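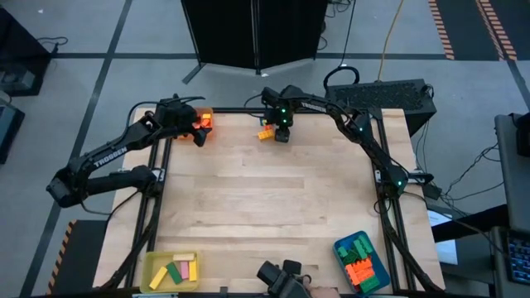
Sorting bricks by color is the thing people do when they have stopped building, Dayana Cuervo wrote under my July post, and she would like me to admit that shape is the only sort that saves any time.

I half agree. If you own 2,000 bricks and build from printed plans, sort by shape and stop reading. Most households I know don't have that many, and the person looking for a brick wants "a green one." Color is good enough for them. What I don't believe is most of the rest of the advice on this subject, so this page covers a small color sort on a table, with a few trays, and leaves out the label maker.

What you need

A table you can reach across. Two or three shallow trays and one deeper bin. Trays in different colors are handy, but please don't match the tray to the bricks. It looks clever in catalogs, and then a yellow brick in a yellow tray is the hardest thing on the table to see. Green and orange bricks in a blue tray show up fine. I was sent the Hagedorn sorting tower to try, with its stack of sieves, and I can report that it separates big bricks from small bricks, a job my hands were already doing.

Step 1. Put the trays at the corners

Keep the middle of the table for working. Everyone's instinct is to line the trays up in front of them, and then every brick from the back of the pile has to travel over the trays. Corners are better. Put the color you have most of closest to your stronger hand.

Step 2. Pour less than you want to

A couple of handfuls at a time. The videos always show the whole tub going over at once, and I notice they also always cut before the end. A thin layer on bare wood is quick to read. A heap isn't, and you'll spend your time digging through it.

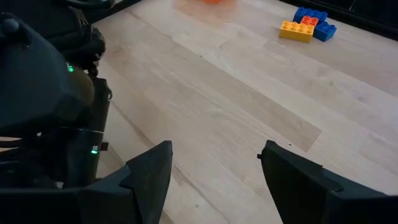 Pale wood is a decent background for nearly everything except beige and the lighter yellows. If you have a lot of those, lay down a dark dish towel. Kerner sells a gray felt mat for the same purpose. It's a nice mat. The towel was already in the drawer.

Step 3. Pull one color all the way through

Pick a color, go over the layer, take out every brick of it, then pick the next. The other method is to pick up whatever is nearest and send it to the right tray. Ottmar Petersen swears the second way is faster and may be right about his own hands. I timed myself on both and the difference was 2 minutes over a full tub, which I wouldn't build a philosophy on. One color at a time is less tiring, though, and children stay with it longer.

Step 4. Deal with the stuck ones separately

Don't stop to pull stacks apart in the middle of a sort. Put them to one side and do them all at the end. If a stack is all one color, ask yourself whether it needs pulling apart at all. Mixed stacks do. Twist a little as you pull, and use a brick separator if you have one. Skip the butter knife that gets recommended everywhere, unless you like dents in your bricks.

Step 5. Decide about the near colors

Orange and yellow are the usual argument. Under a warm bulb they drift toward each other, and pink and beige aren't much better. You can

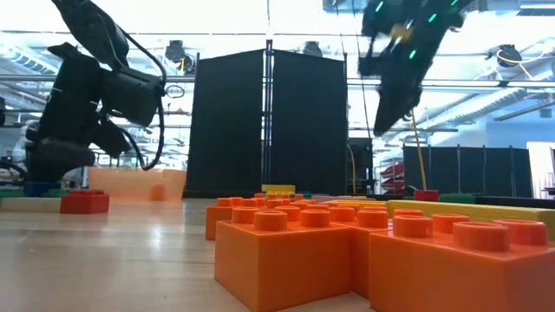 move the table closer to a window, or wait for daylight, or do what I do and let orange and yellow share a bin. I've heard the objection that this defeats the purpose. The purpose was finding a brick, and I find them.

How long it takes

Finn Lammers asked for a number. My last batch was 76 bricks and took 15 minutes, stuck ones included, with coffee. I don't trust the pages promising a whole collection in an afternoon, and I'd like to see the floor afterward.

Whether it lasts

Not very long, in my house. The trays stay sorted until somebody builds something, and then they need topping up and tidying again. Leonie Steinbach says lids help. I have bought lids. They are in the closet with the Hagedorn tower, and I'll try them again once I've worked out which one fits the blue tray.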